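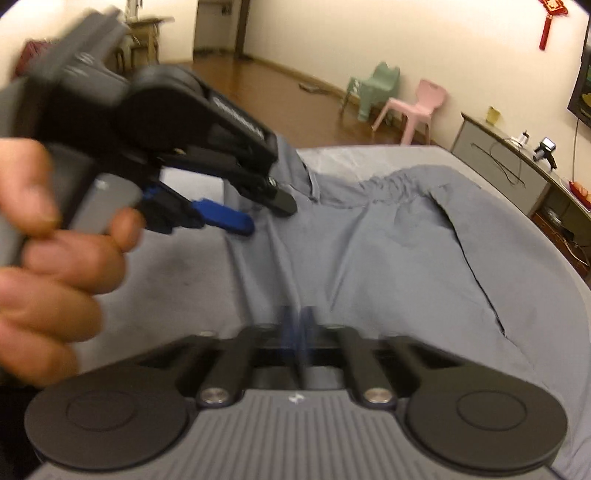 图3 手持夹爪端视角下的床面整理任务,灰色床单处于褶皱状态。

3.2 双手采集数据的时间对齐与模糊帧处理

床单、被套一类大面积织物的整理需要双手配合,操作者左右手各持一只夹爪,两路腕部视角图像分别写入本地存储。两路时钟相互独立,若直接按写入时间配对,累积漂移会使左右手动作错位。Lahtinen在Umelex数据集的早期版本中采用开机时一次对齐的做法,该做法对短序列足够,但对连续的铺展动作误差偏大。本文改为在每段序列首尾各执行一次对齐动作:操作者将两只夹爪同时开合,由开合宽度曲线的互相关峰值求得两个偏移量,中间各帧的偏移按线性插值得到。

设左路时间戳为t_L,右路时间戳为t_R,首尾偏移分别为d_0与d_1,则校正后的右路时间为t_R加上d_0与d_1的加权和,权重由该帧在序列中的相对位置决定。首尾偏移之差超过一帧间隔4倍的序列直接舍弃,不参与训练。

织物操作与刚性物体抓取的主要差别在于末端速度。抖开和拉平床单时腕部转动较快,室内照明又限制了快门时间,运动模糊难以避免。图3中左上方的夹爪及中央的蓝色指尖均有明显拖影,远处的床面褶皱和地板边缘仍可分辨。模糊在同一帧内的分布并不均匀:近处夹爪相对相机运动,背景随相机自身转动而变化,两者的模糊程度可以相差很大。因此,以整幅图像的拉普拉斯方差作为清晰度指标并不合适,近处器件的拖影会拉低得分,使背景仍然可用的帧被误删。

针对这一问题,本文将图像划分为近景区与背景区分别评分。近景区由夹爪掩膜给出,掩膜由运动学模型投影得到,并向外膨胀7个像素;其余部分为背景区。背景区得分用于判断该帧能否参与视觉里程计的位姿估计,近景区得分只用于决定指尖位置的观测权重,不作为删帧依据。近景区得分低于阈值时,夹爪开合宽度改由编码器读数提供。

另一只夹爪进入视野是双手采集特有的情况。它占据较大的图像面积,且与背景的运动不一致,落在其上的特征点会被里程计误认为静态路标。本文在特征提取之前将两只夹爪的区域一并屏蔽。对侧夹爪的位置事先未知,先由上一帧的相对位姿预测,再以当前帧的分割结果修正。预测与分割的重叠率过低时,该帧只保留惯性测量,不更新视觉约束。操作者手部同样计入屏蔽区域,以免手指的相对运动影响位姿估计。

床单表面纹理稀疏,褶皱又随操作持续变化,也不宜作为定位依据。实验中床面区域的特征点权重被降低,位姿约束主要来自墙角线、地板边界和家具轮廓。这一设定要求采集环境中存在足够的静态结构。在家具较少的房间内,里程计漂移有所增大,4.3节将给出不同房间条件下的对比。

数据采集于7月开始,场景均为住宅卧室与起居空间,采集前不对室内物品作统一布置,以保留背景的自然差异。最终保留的有效序列多于100段,每段包含从抓取床单边缘到拉平的完整过程。对比方法选用Hotumeck与Rissanen两种基线,前者使用全图清晰度筛选,后者不作筛选,三者共用同一策略网络和相同的训练步数。

需要指出,分区评分依赖夹爪掩膜的精度。当相机与夹爪之间的外参发生偏移时,掩膜边缘会漏出部分近景像素,背景区得分随之下降。采集过程中每更换一次指尖垫即重新标定一次外参,标定程序沿用Dralelside工具包中的实现,仅修改了镜头畸变模型,以适应广角镜头边缘处的弯曲。

3.3 动作表示

双手动作以相对位姿序列表示。每只夹爪的动作均在其当前帧坐标系下给出,另附左右夹爪之间的相对位姿,用于约束拉平阶段的双手间距。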